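The arms at Nullholm pour tea for 36 people a shift, and the first thing the staff noticed was that the tea had stopped being a job. Before, whoever was least busy did it. Samran Ruangrit ran the canteen counter for five years and never wrote down how much went in a cup. Now there is a fill level, a tilt angle and a list of exceptions, and she maintains all three.

I think this is a fair trade, but it is a trade, and the people selling it should say so. Automation moves work out of the hands and into setup, checking and correction. The minutes are easy to count on the way out and hard to count on the way back in. 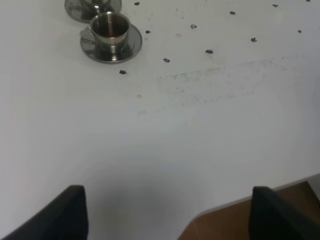
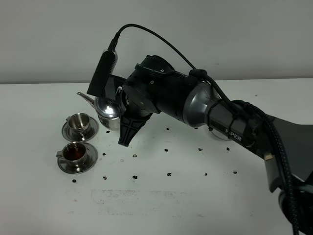

Stainless steel cups, matching saucers, one pot.

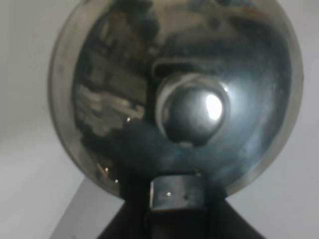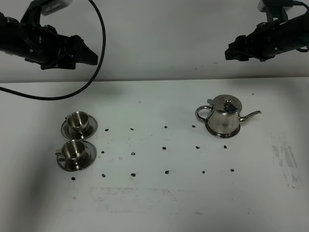 Management at Nullholm reports 30 minutes saved per shift. I don't dispute the figure. It leaves out the checks at opening, the wiping down, and the time Samran spends deciding whether a short pour is a fault or a pot that needs refilling. None of that appears on a schedule, so none of it is paid as skilled work. Her grade is still counter assistant.

The Turnton site handled it better. In March it put two people on a separate pay line for tending the arms, with training hours inside the shift. Output is the same as at Nullholm. Complaints are lower, and both of those people are still there.

There is also the matter of the queue. People used to talk to whoever was pouring - about rosters, a sore back, a supervisor who wouldn't sign a form. A good deal of informal reporting went through that counter. If a firm automates it, the firm should find out what else was passing across and give it another place to go. Nakpan plans to install the same setup next, and its proposal has a page on cable routing and nothing on this.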